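Apr 14, 2022

Second go at the cold brew trials in the Brincombe kitchen, and I'm far too awake to be writing this! Started with the Jibrin beans this time, coarse grind, 100 g to 700 ml of water, and left the jar in the fridge overnight. Strained it through the cloth filter (the paper one clogs and I lose my temper with it).

Tasted it black first, then with oat milk. Black is lovely, a bit like stewed plums. With the milk it goes flat, so for the café menu I'd want it stronger or I'd want a darker roast. The Zollen bag is still unopened – saving that one for next time.

Also tried it over a scoop of the yoghurt ice from last week and wow, yes, more of that please. Might need 2 scoops to be sure.

Things to sort:

- Buy another cloth filter, the old one smells of December's chai
- Write the grinder setting on the lid (it was 4, I keep forgetting)
- Black knit gloves, fuzzy sort

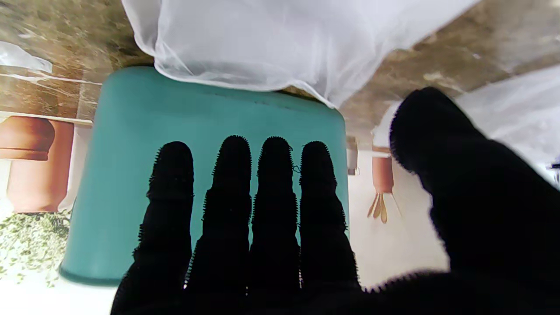

- Try the Zollen at the same ratio, then with less water
- Ask at Clitanum what they charge for a large iced one, and have a pastry while I'm there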